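I replaced the old camping stove this month with a Stenora two-burner, bought second-hand from Kohei Ueda. It weighs 3,477 g on the kitchen scale with the grate fitted and no cartridge. The lid doubles as a windshield and locks at one angle only.

The first test was water. A litre in the Conari kettle, lid on, left burner fully open, took 219 seconds to reach a rolling boil in the back garden. The right burner was slower, and its flame was uneven on the side nearest the hinge.
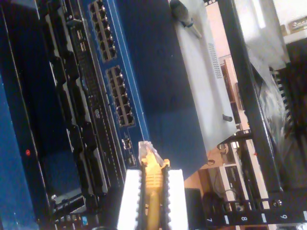
I took the right burner apart. Two of the jets were partly blocked with soot. A soft brush and warm water cleared them, and I left the parts overnight on a towel before putting it back together. The flame is now even, though I haven't timed it again.

Simmering is the weak point. The valve does most of its work in the first quarter turn, so rice needs watching. Wenche Eklund uses a steel diffuser plate on hers and has offered to lend it to me.

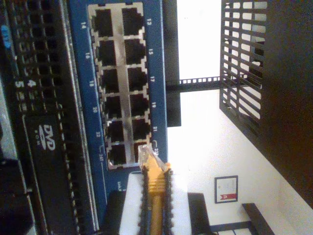
The grate is the other complaint. Its bars are set too far apart for a small coffee pot, which tips unless it sits exactly over the centre. I may wire in a cross bar. The folding legs are fine on grass and slide a little on slabs.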